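Evening all, a quick one from the back bench at Hevham. Markos Tzanetos and I have been at the hand again, the big grey one we've nicknamed Peltitz, and I'm pleased to say the arm is bolted on for good now (it only took us most of May!). We've spent £717 so far, and a fair bit of that went on tendon wire, which I keep cutting too short. 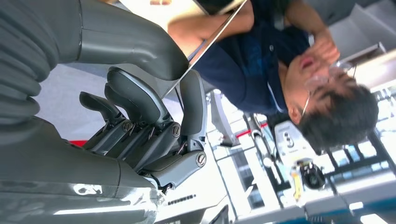
Fingers out at the Hevham bench, tendon wires and all.

Next job is the thumb. I've rerouted its wire 2 times and I'm still not happy with how it pulls, so if anyone has a small crimping tool they can part with for a week or two, please shout. Markos is rewriting the grip code from scratch and would love a second pair of eyes on it – bring biscuits, he's easily won over. We're usually in from seven, kettle's on the left as you come in.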